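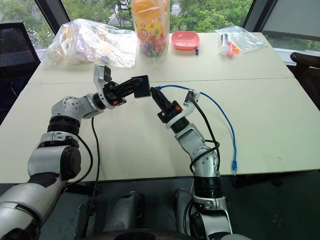

In defense of the shared table

Every August, when new people come to our floor in Coltum, someone proposes that we give away the big table and buy 18 small desks. I am against it, and I want to explain my reasons.

A shared table teaches you where your things end. At my own desk a marker can lie for 300 days and I do not see it. At a common table it is in the way of another person, and so I must decide: do I need it, or does it go back in its bag? The far edge is our compromise. Bags, a bottle, a pink dish, the marker, all this may stay there, and the middle should be free for work.

I admit the seam is a nuisance. Two tables pushed together are never one table, and a pen will always find the line between them. Also cables need discipline, and we have little of it.

But it is good to sit at the far end and have the whole length of the table before you. A small desk stands against a wall, and you look at the wall.

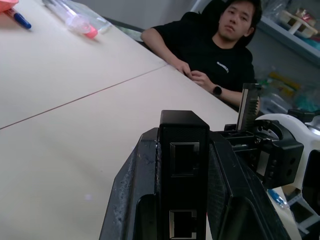

Viera Halás does not agree with me at all. She wrote that a table for everyone is cleaned by one person, and that in Lockyer, where they changed to desks, she finally stopped looking for her scissors.

About the scissors I have no answer. I would still keep the table.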